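Setting Up a Small-Item Sorting Job on the Clokix Two-Arm Kit
by Gisela Weidemann

If you've made it through the Grotley mounting guide, both arms should be bolted to the front rail by now, and you're ready for the part I like best — giving them something to do! I used a wooden rack and a handful of small odds and ends, and I'd suggest you do much the same.

Before you power up, follow each purple cable from gripper to base with your fingers. Leave a generous arch over the wrist, and clip the rest snugly to the links.
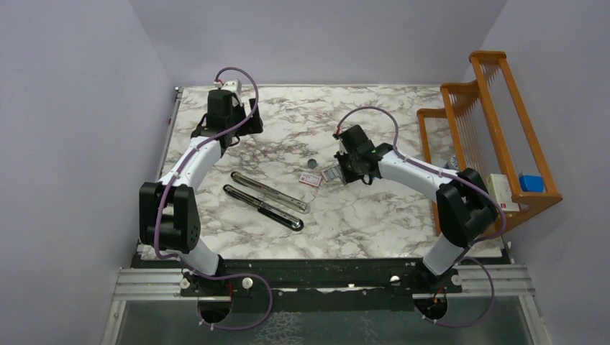

Next, open Trirance and set the travel speed to 40 percent. I know, it feels slow (I was itching to turn it up too), but you'll thank yourself the first time an elbow swings close to the rack. Set the hover height to 18 millimeters and save.

Now teach the pick points one arm at a time, starting with the longest items. Lay them at a slant with a bit of room between them, and keep the little things farther off so the fingers can come straight down.

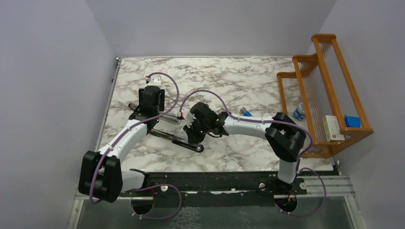 Both arms over the table, with the rack at the right.

Run the job slowly a few times before you save it for good. If Trirance shows error 506, re-home both arms and try again.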